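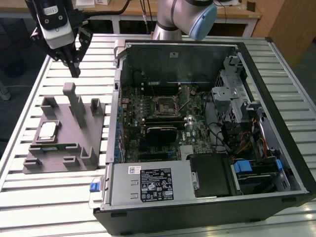

Sterkis Bench Cell for desktop PC assembly and strip-down

The Sterkis is a two-arm bench cell for fitting and removing parts in desktop computers. It is sold to repair centres, refurbishers and college workshops that handle the same few models of machine week after week. Avcombe supplies it as a complete kit or as separate items for customers who already own an arm.

The tower lies on its side on the table with the side panel off. A small chip-like part waits in a printed tray next to it, in its own pocket, and the arm with the two-fingered gripper works between the tray and the open case. Processor fitting is the job most customers ask about first, and the standard tray has a shallow pocket for the chip so that it always starts from the same spot.

What is in the kit

Slotted aluminium table top on a welded base
Mounting plates for two arms
Two-fingered gripper with angular fingers
Sensor housing for the gripper arm
One printed parts tray, made to suit your processor type
Control box, stop button and cable set
Sterkis software with a one-year licence

The arms themselves are quoted separately. We can supply a pair, or check whether yours will fit.

The table

The top is built from parallel slotted rails, so trays, clamps and stops can be bolted down anywhere along a slot and moved later. It will take a load of 100 kg. Customers who work on more than one size of case usually keep a set of stops for each and swap them over between batches.

The tray

Trays are printed in grey as standard. Raised posts and L-shaped uprights keep parts in line and leave room for the fingers to close. We send the drawing files with every tray, and you are free to change them and print your own. If you would prefer us to do it, post us a sample of the part and we will draw up a pocket for it. Extra trays are £585 for a set of four, including the drawing work.

What it can do

The software comes with ready-made routines for placing a processor in an open socket, seating a memory module, and lifting out a card once its bracket is free. New routines are taught by moving the arm by hand and saving each position. Expect to spend a day or two on the first one — later ones go faster.

The cell does not undo side panels, and it is not suited to loose cables. Power leads and drive cables should be tied back or unplugged by the operator before a run. Cases with a hinged drive cage need the cage swung clear first. Laptops and all-in-one machines are not supported.

Space and power

The cell needs a level floor and a normal 13 amp socket. Allow room to walk round three sides. The control box sits under the table or on a shelf within reach of the supplied cables.

Safety

A risk assessment is needed at each site before the cell is used. We provide a template and will go through it with you on installation day. Guarding is available from Azimi, our fitting partner, who can also move the cell if you change premises.

Prices and ordering

Sterkis kit without arms, order code 3232: price on request
Installation and two days of training: £3000
Tray set of four: £585

Prices exclude VAT and delivery. Lead time is eight weeks for the full kit and two weeks for trays. Kits ordered before the February software release can be updated free of charge during the licence period.

Sustidholm, our earlier single-arm cell, is no longer made. Spare fingers and cables are still in stock, but its trays do not fit the Sterkis table without an adapter plate.

Page updated Jul 6, 2023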